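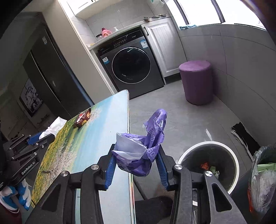 Clearing snack wrappers off the kitchen table: bin, soft plastics bag or something else?

Forum: Household and Laundry > Kitchens
11 replies

laxdal_lane
We have a small table in the kitchen, the sort with a printed landscape on top (blue sky, a field, trees in blossom), and it stands near the washing machine. Everything gets dropped on it. Wrappers, tissues, whatever has come out of a pocket before a wash. I want a simple system for sorting it. At the moment it all goes in one carrier bag and I go through it once a week, and I am tired of doing that. What do other people do with crumpled plastic packets in particular?

Sturum_Jen
Soft plastics bag on a hook by the back door. Ours goes to the collection point at the supermarket when it is full. Shake the crumbs out first.

pekcombe79
Check your council before you start saving it all up. Ours in Pekcombe stopped taking film in May and I had three bags of it in the shed by then.

Paavo Nurmi
A hook is no good if the table is where things land. Put the container where the mess is. We have a lidded tub under the worktop next to the machine, and the children use it without being told.

laxdal_lane
Next to the machine might work. There is a gap of sorts. Would you put tissues in the same tub?

Paavo Nurmi
No. Tissues in the ordinary bin. One tissue through a dark wash and you will be picking bits off for days.

Glória Esteves
I disagree about having a tub by the machine. I had one for a year and socks went in it. Things that need washing and things that need throwing away should not be kept side by side. I would clear the table every evening, two minutes, and take the lot straight to the bin.

Sturum_Jen
That only works if somebody does it every evening.

Glória Esteves
I do it at 9, when I put the dishwasher on. It is not much to ask.

pekcombe79
On the packets themselves — flatten them. A crumpled purple one like yours takes up as much room as four flat ones. If the inside is greasy, ours would never take it anyway, so it goes in general waste. Shiny crisp packets we could put in with the film, but I know other places say no.

Sirkton Mike
Some people fold them into little triangles. I tried it and the bag did hold more, but the woman at our collection point asked me to stop, as they like to see what each piece is. Flat is fine.

laxdal_lane
Flat it is, then. Any view on the table? The print on top is in good condition and I would like to keep it that way. Sticky wrappers leave marks.

Glória Esteves
Warm water, a drop of washing-up liquid, soft cloth, then dry it. No scouring pads and no cream cleaner on a printed top. I took the corner off a map of Portugal that way.

Paavo Nurmi
Agree with that. Wipe round the rim as well, crumbs collect there.

pekcombe79
A tray on top would save you the trouble. Mine was under a tenner.

laxdal_lane
I don't want to cover the picture up, so no tray for now. I will try the tub for packets by the machine and keep tissues for the bin. If socks turn up in it I will move it to the back door.

Sturum_Jen
Get one with a lid that clips. Ours without a clip was knocked over by the dog twice.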